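Prenau Robotics Open Day

The Prenau Robotics Open Day is a public event held every June in the main hall at Prenau. It was started by the engineer Manolis Bakalis, who wanted visitors to stand close to working robot arms and ask whatever they liked – and they do! The first edition drew 124 people.

Demonstrations

The tabletop sorting session is the best loved part of the day. An arm with red gripper fingers works over a wooden table set with everyday things: coiled wrist keychains, crayon boxes and slotted plastic baskets. Springy coils are a wonderful test for a gripper, and the crowd gets to watch every reach. Each session lasts 20 minutes, with questions welcome throughout.

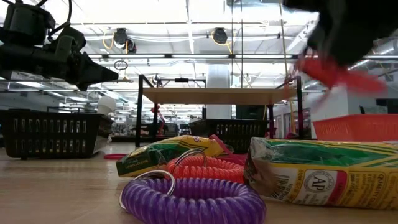 Talks

Hrvoje Kolev gives the afternoon talk at 2 p.m., covering the Firel control software and how arms are taught new tasks. The room seats 100.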